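### 3. Delivery chain and shell loss

Samples came through Dirberg, the wholesaler, packed cup side down in wet burlap. 24 boxes in total, all farmed clams and mussels from the Pinheiro beds, shipped in June. We logged a temperature at the dock, another at the kitchen door. Nothing in between - the logger on the truck failed twice and we gave up on it.

Loss was counted as any shell gaping and not closing after a tap. Out of 1657 shells, most losses sat in 3 boxes, all from the bottom layer of one pallet. Drainage, we think. Meltwater pools there and clams dont like fresh water. Mussels did better than expected, though the beards were a mess and the kitchen staff complained.
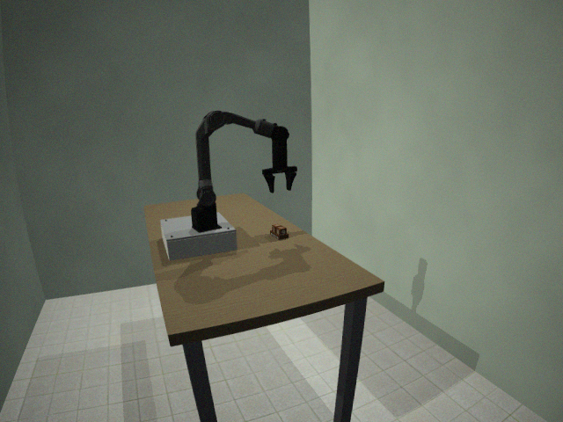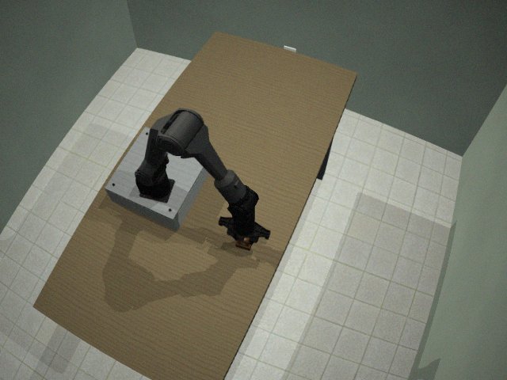

**Figure 2.** Simulated views of a black arm mounted on a light gray base, wooden table.

Holding time matters more than distance. Boxes opened the same evening had almost no loss, whatever route they took. Boxes held two nights in the walk-in were clearly worse, and the smell went off before the shells did. Cooks caught it first. We did not score smell in a formal way, probably should have.

Two restaurants took part, Zumodik and Lumovix. Their menus differ a lot - Zumodik steams nearly everything, Lumovix serves raw clams on the half shell and so rejects more at the door. Reject counts are therfore not compared across kitchens, only within each one. Same for price per plate.

One more note on ice. Flaked ice on top of the burlap, never underneath, was the rule from the wholesaler. Not always followed. Where the box tag didn't say, we left the box in the main table and marked it with a dagger.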